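The Gendusel Incident

I should say up front that I did not sign up to be frightened by a mug. I signed up because Hortensia Urrego called me at lunch and said the robot at Bradach needed a night person, somebody patient, and was I still patient? I said sure. I'd been patient in school, at least, and I needed the money.

Bradach is the old pottery on the Paltirbridge road (you'd know it if you grew up near here, it's the one with the crooked sign). They stopped making their own stuff years ago. Now they take in other people's mugs and get them sorted, and the sorting is done by an arm called Gendusel. One arm, one gripper, two black fingers, and a camera down at the wrist so you can sit in the booth with your coffee and see whatever the hand sees. My whole job was to watch, and to hit the stop if I didn't like what I was watching.

"What won't I like?" I asked Hortensia.

"You'll know," she said, and went home!

The first couple of hours were lovely. I mean it. There's something so soothing about that view, the fingers floating along over the gray-blue and then some pretty thing sliding in at the corner. I got fond of the red one with the white spots, the one with the thin blue line around its lip. It looked like something my aunt would keep on a high shelf and never let us touch. Gendusel came at it with the fingers open and the handle pointing right down toward them, and I remember thinking, go on, sweetheart, easy one.

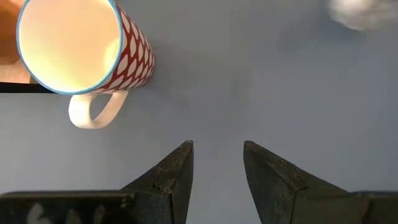 The Part Where It Wouldn't Let Go

So it picked up the red one and set it down, fine. Then it did another and another. I was eating a sandwich. And then it took hold of a yellow mug by the rim, one finger inside and one out, and it stayed there.

I waited. Sometimes it thinks for a second, Hortensia had told me that much. I finished the sandwich half. I looked at the screen with the numbers on it, where the grip is supposed to sit low, and it said 456. I didn't know what 456 was out of. I found the binder and the binder said 1,000, and under that, in Hortensia's handwriting, it said "please never let it get there."

When I looked up again it said 985.

Now, a sensible person hits the stop. I hit the stop! I want that in the record, because I've been asked it a lot. I hit that big red button with my whole hand, and the arm quit moving like it should, and the number stayed right where it was. The stop cut the arm. It didn't open the fingers. Whoever wired it (and I have my opinions) had figured you'd never want it to drop something, so when everything else went dead the hand just kept holding on to whatever it had.

I could hear it, too. It was a tiny ticking noise, coming through the glass.

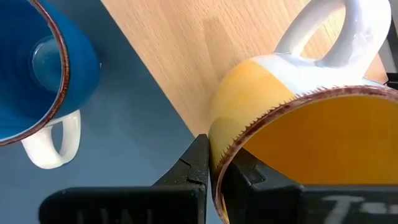

Gendusel with the yellow mug, blue one waiting.

I called Hortensia and she picked up on the first ring like she'd been sitting on the phone.

"Is it holding something?" she said.

"A yellow one."

"Are you in the booth?"

"Yes."

"Stay in the booth."

I'd love to tell you I did. But I kept looking at that mug, tipped over on its side with the speckles all along its edge like little teeth, and the ticking was getting quicker, and I thought, well, the arm's dead, I could just reach in and work the release. There's a lever on the back of the wrist. I had my hand on the door. I had the door open, if I'm telling it right.

Then the rim went. It was such a small sound for what it did. A piece of it came past the door frame and hit the wall behind me, up at eye level, and I stood there looking at the nick in the paint for quite a while.

"What was that?" said the phone.

"That was the mug," I said.

She came in her slippers. She pulled the air line out of the wall (so that's where you do it) and the fingers sighed open, and the two of us swept up and didn't talk much. After that she got out the logbook, wrote 2018-08-14 at the top of a clean page, and handed me the pen. I filled up that page and the back of it. When I was done she turned to an earlier page and showed it to me without saying anything. It was from November, in somebody else's writing, very neat. Held part after stop. Grip 985. Will mention to Urrego.

"Did they mention it?" I asked.

"They did," Hortensia said.

She shut the book and asked if I wanted the other half of my sandwich. I didn't. They've got a second button now, down low by the door, and it dumps the air, and I test it at 8 every night before I so much as take my coat off. The red mug is still in there somewhere. I look for it when the hand goes by.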